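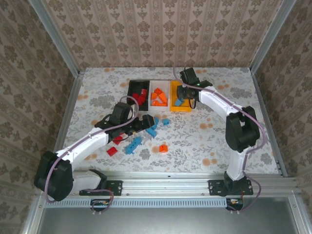

Why I sort bricks by colour and won't be talked out of it

I've been told off twice this year for how I put toy bricks away. Once by my sister-in-law, who thinks I'm wasting my life, and once by Snædís Riis, who runs the toy library on Marulanda Road and has seen more bricks than most people have had hot dinners. Snædís says you sort by shape. Colour, she says, is what people do when they want a nice shelf.

Well, I do want a nice shelf! But that isn't my whole case, and I've been chewing on it long enough that I may as well set it out properly.

The argument for shape goes like this. If you've got a great heap of red and you need one particular little red piece, you'll never spot it, as it's the same colour as everything round it. Tip out a box of mixed colours in one shape and the red one jumps straight out at you. I've tried it and I have to admit it's true. For a grown-up with 168 pieces of a castle to get through and the instructions propped against the teapot, shape wins.

The trouble is that the people in my house who do most of the building are four and six, and the person who does most of the tidying is me. A child of four doesn't go looking for a two-by-three. She goes looking for blue. She wants blue for the sea, or for a policeman, or because it's a blue sort of day, and if there's a box with the blues in it she'll be off and busy before I've found my glasses. And when it's time to put things back, "blues in there" is something she can do by herself. "Two-by-threes in there" is something she'll need me for, and then it's my job again and we all know how that ends (me, on the rug, alone, with a cold cup of tea).

So three bins, three colours: red, orange, blue. If I had my way every set would start out like that and stay there until somebody in the family could read a parts list.

What the bins themselves look like matters more than people let on. My friend Nayeli Castaño is a stickler for matching – red bin for red bricks, blue bin for blue – and I can see the appeal, only you can't always get them. My own three came from the market and not one of them matches anything. I fretted over it for a week, and then found the children had learned which was which by where it sat. A row of a black one, a white one and an orange one does perfectly well, and it doesn't matter a bit that the blues live in the orange. You put the first brick in each and the brick tells you. After that please, please don't swap the order round. I did once, when I was dusting, and it was chaos until bedtime.
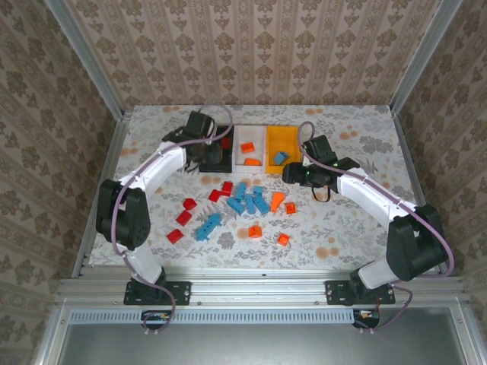

On doing it at a table

I feel even more strongly about tables than I do about colours. Bricks on a carpet are a lost cause. They sink, they roll under the sofa, you find them with your bare foot at two in the morning. Bricks on a table stay in view, and you can put the bins along the back where everyone can reach them and no elbow is likely to send one flying.

And put a cloth on it. I know, I know, a cloth for toy bricks. Mine was my gran's and has flowers all over it, and I used to think a pattern would make the bricks harder to see. It doesn't, so long as the pattern is a pale one. Strong plain colours show up beautifully on faded flowers. A cloth also takes away that dreadful clatter, and my downstairs neighbour, Teófilo Mamani, has thanked me for it, which he has never done for anything else. I'll go further and say that a flowery cloth and a bit of old-fashioned wallpaper make it a far nicer job than one of those wipe-clean play corners in primary yellow. Why should tidying always have to look like a nursery? I'd sit down to a job like that quite happily with the radio on.

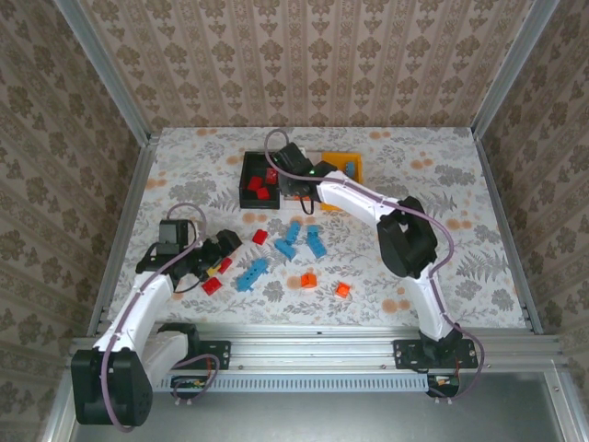 Page last changed: 8th November

A few of you wrote in after this first went up, so I've added a bit.

Giuliana Sánchez asks whether you should scatter the bricks before you sort or pick from a heap. Scatter! Spread them over the middle of the table with your hands so they're one layer deep. Sorting from a heap means you keep digging and finding things you thought you'd finished with.

Nelly Cáceres wants to know if I do one colour at a time or take them as they come. I take them as they come, and my eldest does all the reds first and won't be hurried. Her way looks neater halfway through. Mine's quicker, though she'd dispute that, and we've had words.

And Snædís has read it, and sent me 14 bricks in an envelope, all the same shape and no two the same shade of green. I haven't got a bin for green.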